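Getting more out of a narrow hallway

I love a hallway job. It's a small space, you can finish most of it in a weekend, and you notice the difference every single time you come in with the shopping!

Start with the floor. Take up the mat, the runner and anything that lives "just for now" by the door, then sweep from the far end towards the outside. Grit is what ruins a floor, so give the mat a proper beating over the step while you're at it. Ours is an Allimwood coir one and it has coped with 10 winters of muddy boots.

Hooks next. Two rows beat one long row every time: coats up top, and a lower set for school bags and dog leads. Drill a small pilot hole first, put a bit of masking tape over the plaster to stop it crumbling, and use 40 mm screws if you're going into a solid wall. (Check for pipes and cables before you drill!)

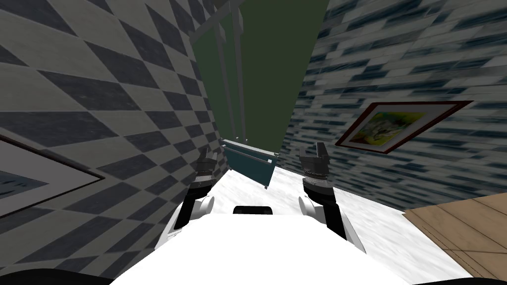 Scuffs come off most emulsion with a barely damp cloth and a drop of washing-up liquid. Work in small circles and stop as soon as the mark lifts, or you'll end up with a shiny patch. For the stubborn ones I keep a jam jar of leftover paint and a little artist's brush in the meter cupboard, and it's so satisfying dabbing them out.

Draughts: Flitiden brush strip along the bottom of the door, cut with a junior hacksaw. Measure with the door shut. I didn't, the first time, and had to buy another length.

If you've room for a shelf, keep it shallow and hang it above shoulder height. Gloves, hats, torch, spare keys in a lidded tin. Do it before December and you'll be glad of it when everyone turns up with wet umbrellas.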